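Sewing swap comes back to Festonden this November

I popped into the old Zorham building on my way home last night and came out with a bag of buttons, a sore thumb and some news. The sewing swap is coming back! It's been gone since the roof started leaking over the cutting room, and I'd more or less given up on it, so you can imagine how pleased I was.

Sofia Lambrakis is running it again, with Rohani Pangaribuan looking after the mending side. Doors open at 10 in the morning and they'll pack up at four, or whenever the tea runs out. It costs nothing to get in, though there'll be a tin by the door for the heating.

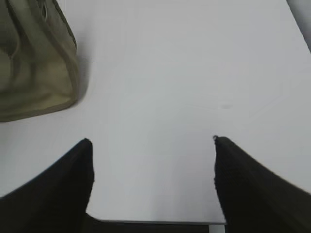
Olive-green fabric bag on a pale tabletop at Festonden.

The rules haven't changed much. You bring clean fabric, patterns, wool, zips, anything you'd use if only you had the time, and you take home what you fancy. Last time there were 137 of us through the door and I still managed to leave with more than I brought (my husband has views on this). Please don't bring foam or old pillows, as they had to pay to get rid of those before.
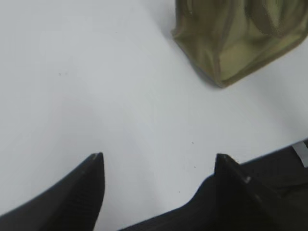 Rohani tells me she'll be showing people how to put in a zip without swearing, which I need more than most. She's got room for 23 people over the day, so put your name down early -- the list is at Karamanlidis, the haberdasher's on the corner, next to the till. Bring your own scissors if you've got a pair you like.

I asked about the roof, of course. It's been patched, and Sofia says the rest will cost around 2000 pounds, so there's a raffle as well. First prize is a serviced sewing machine and second is a very large box of ribbon. I know which one I'm after.
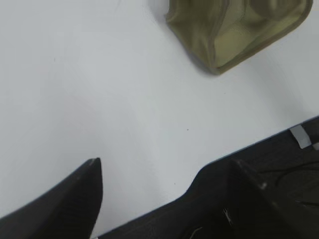 Parking is the usual misery. Leonidas Manolakis has said people can use the yard behind his shop until two, but after that he needs it for deliveries, so do move your car or you'll be stuck behind a van. The 59 bus stops right outside and it's a lot less bother.

If you've got a lot to drop off, you can leave it the evening before, between five and seven. Ring the side bell and give it a minute, it's a long corridor.
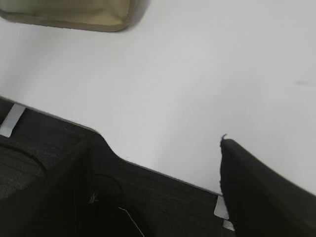
Also this month

The knitting group has moved to the upstairs room, same time as before, and they're after spare 4mm needles.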